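3.2 Shared rooms and the use of drinking water

The survey was carried out in two towns, Tronbridge and Darbridge, and covered 1,207 workers in offices, workshops and teaching rooms. Each worker filled in a short diary during ten working days in May. We asked them to write down every drink of water, the place where they took it, and whether the water came from a tap, a bottle or a shared vessel. In total 2,930 diary pages could be read and were kept for the analysis. Pages with no time of day written on them were left out.

The two towns differ in one important point. In Tronbridge most buildings have a tap on every floor, while in Darbridge many of the older workplaces have only one tap, often near the entrance. We expected that workers in Darbridge would drink less. The diaries show a smaller difference than we thought - the workers there drink less often, but they take more each time.

A second factor is how near the water stands to the place of work. Earlier work by Ferreira on school canteens found that children drank more when the water was already on the table. For adults the question has been studied less, and mostly in meeting rooms. In our survey, 725 diary pages mention a jug or another shared vessel within reach of the writer. We treat these pages as one group, whatever the size of the vessel.

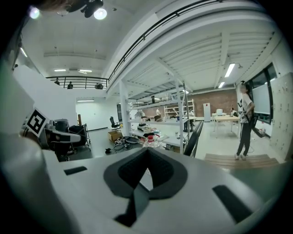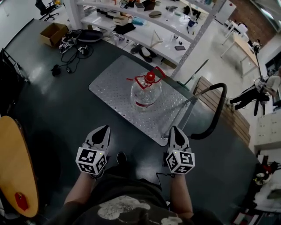 Figure 4. Two views from one workplace; a clear plastic water jug stands on the table in the second.

Does a jug in the room increase the amount of water that a worker drinks in a day?

According to our diaries it increases the number of drinks, mainly in the afternoon, but the total amount for the day changes only a little, as each drink is smaller.

This result should be read with some care. The diaries record glasses and cups, and a cup in one workplace may hold twice as much as a cup in another. We gave all workers a small card with drawings of common cup sizes, and on 1,006 pages the size was marked. For the other pages we used the middle size. When the analysis is repeated with the marked pages only, the direction of the result remains the same.

We also looked at who fills the jug. Where one person had this duty, the jug was named in the diary on more days than where the duty was open to all. Several workers wrote that they did not like to take the last glass, as they would then have to walk to the tap. The same remark was made in both towns and in rooms of every size, so we return to it in Section 4.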